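Computing and Society
Handout for the February session: How software jobs are advertised, and who applies
Kobe Postma

Please read this before the session. The first half explains the terms, and the second half is about the material we will work with in class. Some of you have already worked in recruitment and will find the first pages slow. You can go directly to section 4.

1. The subject

Last time we talked about the classroom and the choice of study. Now we move to the moment after graduation. A person with a computing degree, or without one, reads a job advertisement and decides in a short time whether to apply. The company does not see this decision. It sees only the applications which arrive. When a manager tells us "women do not apply here", the sentence may be correct as an observation, but it does not tell us why, and it puts the whole matter on the side of the reader. In this session we look at the text that the reader had in front of her.

I will use the word "advertisement" for any public text that describes an open position, including the page on the company's own website. Messages that a recruiter sends privately to one person are outside our material. This is a pity, as a large part of hiring in software happens in that way, but we have no access to them.

2. Four parts of an advertisement

Most software advertisements can be divided into four parts. The order changes from company to company.

The presentation of the company. Usually one or two paragraphs, often copied from one advertisement to the next. Here you find the product, the size of the team, and very often some remarks on the atmosphere.

The tasks. What the person will do. In many texts this part is shorter than one would expect.

The requirements. Programming languages, years of experience, degrees, spoken languages, and also personal qualities. Some companies divide them into "must have" and "nice to have". Others put everything in one list.

The conditions. Salary, hours, place, leave, equipment. Sometimes the salary is missing and the table football is present.

When you code the material (section 5) you will mark where each part begins and ends. If a sentence belongs to two parts, choose the part where its main verb belongs. This rule is a little mechanical, but we need all of you to decide in the same way.

3. What can discourage a reader

Researchers who study job advertisements have suggested several mechanisms. I give the main ones here in my own words. The reading list on the course page has the articles, and you should not quote this handout in your essay.

a) Wording. Certain words are associated by many readers with men ("dominant", "aggressive", "competitive") and others with women ("support", "together", "understanding"). The idea is that a text full of words from the first group tells some readers that they would not belong there. The effect was found in some experiments, and it is smaller or absent in others. Be careful with computer programs that promise to clean a text of such words. They work with a fixed list and know nothing about the sentence. "Competitive salary" is counted as a masculine expression by a simple list, and I do not think that anybody was ever frightened by a competitive salary.

b) Long lists of requirements. It is often repeated that men apply when they fulfill a part of the requirements, while women wait until they fulfill all of them. You have probably met this claim with exact percentages. Please do not use the percentages in your work unless you can find how they were measured. I looked for the original source during an entire summer and I was not satisfied with what I found. The weaker claim is reasonable and can be tested: readers differ in how strictly they take a list, and the list does not tell them how strict the company is.

c) Signals of daily life. A presentation which says that the team likes to stay late on the release night, drink beer and play shooting games gives information about the working day. For one reader it is an invitation. Another reader has a child to collect at a fixed hour, or does not drink, or has been the only woman at such an evening before.

d) Titles. "Code ninja" and "rockstar developer" have become less common, and many companies laugh about them now. "Senior" is still with us and has no agreed meaning. In our material it is used for persons with three years of experience and for persons with 15.

e) Silence. Missing information can be a signal as well. If nothing is said about part-time work, the reader must ask, and by asking she shows something about herself before the first interview. The same is true for salary.

Note that only point (a) concerns gender directly. The other points touch many groups: older applicants, parents of either sex, people who changed profession, people with an illness. In your analysis, write which group you mean and do not let "women" stand for all of them.

4. Two cases

I have chosen two companies from the material because they changed their advertisements and left the older versions available. Neither changed only one thing at a time, so we cannot treat them as experiments.

Lorholm makes planning software for harbors. The old advertisement for a backend developer had a single list of requirements with every tool that the team had ever used. One of the tools had been out of use in the company for years. The team leader told me that the list grew because each person who left the company wanted to be replaced by somebody with exactly the same knowledge. The new version has a short list under the heading "You need this on your first day" and another list under "You can learn this with us". The company also added the salary range. Afterwards there were more applications from women and more applications in general. The team leader was pleased and the human resources office was tired. The proportion moved only a little, and you should think about how this result ought to be reported. "More women applied" and "the share of women hardly changed" are both true sentences.

Henriques is a smaller firm, with a payment system for market stalls. They did the opposite exercise. The list of requirements was left alone, and the presentation of the company was written again by one of the developers, who described a normal week in the office: when people come, when meetings are held, who answers the telephone in the weekend and how this is paid. It is the longest presentation in our material, and the style is dry. A former student of this course applied there because of it, and she tells me that the description of the telephone duty was accurate.

For discussion, in pairs, 20 minutes:

Which of the points (a) to (e) did each company work on?
What would you need to know about the applications in order to say that the change had an effect?
The Lorholm text still says that the team is "a family". Under which part would you code this sentence, and do you see it as a signal? Of what?

5. The material and the coding

We use the Prirkley collection, which contains 701 advertisements for software positions. Of these, 205 come from companies which have published more than one version of the same advertisement. They are stored in a separate folder, and only this folder is needed for the essay. You will read them in Gelby, the annotation tool you know from the autumn. If you have forgotten your password, write to me before the session, as I cannot reset it from the lecture room.

Coding works as follows. Read the entire text once without marking anything. Then mark the four parts. Then mark each requirement as "must", "wish" or "unclear". Use "unclear" whenever the text does not say it openly. Students tend to guess here, because after ten advertisements one feels that one knows what the company means. A first-time applicant does not have this feeling, so please leave the guess out.

Finally, mark each sentence that describes persons (the team, the ideal applicant, the boss). Write down the pronouns. Some advertisements change from "you" to "he" in the middle of the text, normally in the part which was taken from an older document.

Every advertisement is coded by two students who do not speak with each other about it. Where the two codings differ, you meet and write one line on the reason for the difference. Do not delete the first codings. I want to see the disagreement, and there is no lower mark for it.

6. Limits of what we can say

We have the texts. We do not have the readers, and we do not know who was hired. If your essay says that a text "excludes" somebody, you have said more than the material allows. You may write that a text contains features which, according to a study you name, have been connected with fewer applications from a certain group.

Also remember that an advertisement is often written in a hurry, by a person with another main task. I have written bad ones myself. The analysis should be about the text and its possible effects. Guesses about the character of the author do not help us, even when the text is really unpleasant.

7. The essay

Choose one pair of versions from the folder. Describe the changes, connect them with at least two of the points in section 3, and say what cannot be known. The maximum is 600 words, without the references. Tables may be put in an appendix and are not counted. Write in the past tense about the older version and in the present tense about the newer one; it makes the reading easier for me.
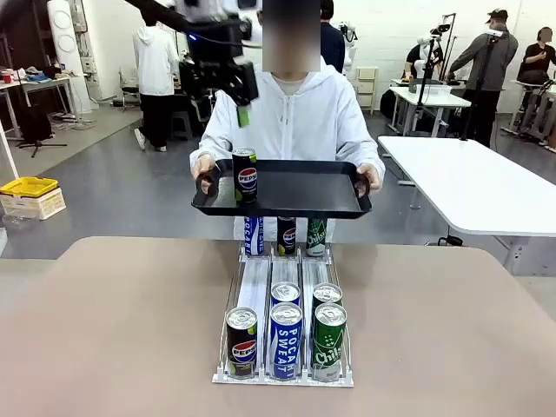
May I choose two advertisements from the same company if they are for different positions?

For the essay they have to be two versions of the same position, otherwise you cannot separate the changes in the text from the differences between the jobs. In the class discussion you are welcome to compare different positions.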